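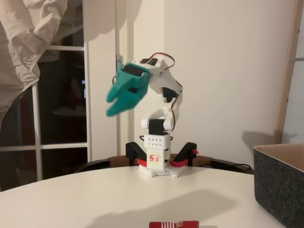
Fig. 4. Round white table top, suitable for daily use.

Section 4. Assembly and care of the round table

Please read the full section before you open the bag with the screws. The instructions are valid for the Kolach round table with center column and also for the Kolach table with four legs. Where the two models are different, it is written in the step.

Revised 8/7/21. This text replaces the sheet from May.

4.1 Before you start

Put a blanket or the flat carton on the floor. The top must lie with the good side down during all the assembly. If the floor has small stones or sand, sweep it first, the white finish is easy to scratch.

You need a Phillips screwdriver of medium size. The hex key is in the bag. Do not use an electric screwdriver for steps 3 and 4.

4.2 Assembly

1. Lay the top on the blanket, good side down. The holes for the screws must look up to you.

2. Place the metal plate over the holes. The side with the stamped letter K goes away from the top.

3. Put in all the screws by hand, only two or three turns each. Do not tighten yet.

4. Tighten the screws in a cross pattern, a little each time. Stop when the plate does not move any more.

5. Center column model: push the column into the plate and turn it clockwise until you feel the stop. Four-leg model: screw each leg in by hand, then give a quarter turn with the key.

6. Center column model: fix the foot to the column with the long bolt and the large washer. The washer goes between the bolt head and the foot.

7. With a second person, turn the table over and set it on its feet. Hold it by the column or the legs. Do not hold it by the edge of the top.

Caution: Never drag the table when it stands. The adjusters can break off.

4.3 Leveling

Press the top gently on opposite sides. If it rocks, turn the adjuster under the low side to the left until it touches the floor. On thick carpet, wait 12 hours and check again, the feet will sink a little.

Note: The adjusters can come out 10 mm and no more. If this is not enough for your floor, order the Troncoso felt spacers at your dealer.

4.4 Cleaning

Use a soft cloth with water and a small drop of dish soap. Wipe dry after. For ink or crayon you can use Divareo surface cleaner, mixed with 500 ml of water. Try first on the bottom side.

Do not use steel wool, scouring powder or acetone. Do not put hot pots directly on the top. A hot pot leaves a yellow ring, and the ring can not be removed.

4.5 Tightening again

After roughly 4 weeks of use, check the screws of the plate with the screwdriver. After this, one time in a year is enough. If a screw turns without end, do not put glue in the hole. Ask Grukedberg customer service for the repair insert and give them the number that is printed on the bottom of the top.

For storage of the table, see section 5.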